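Home | Shop | Classes | About Us | Contact

About Us

Hi, I'm Teodoro Carretero, and I run Drumach, a little picture framing shop with a workroom out back. I started by framing my aunt's old postcards (she had 200 of them!) and I just never stopped. Bogdan Piątek joined me 3 years later and he's much better at corners than I am, so he cuts the wood and I do the mats and talk to people.

We'll frame pretty much anything flat, plus a few things that aren't – baby shoes, medals, one very large fish drawing that took up the whole van.
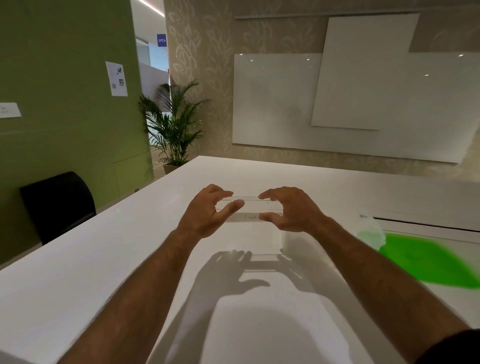 Classes

Every December we run an evening class for beginners. It's $50, starts at 6:30, and you go home with a finished frame. Bring something you like, nothing bigger than a magazine please, and wear old clothes because the glue gets everywhere!

Recent posts
Matting an old map
Why I gave up on gold paint
Our new sign, at last

© Drumach Framing | Email us | Back to top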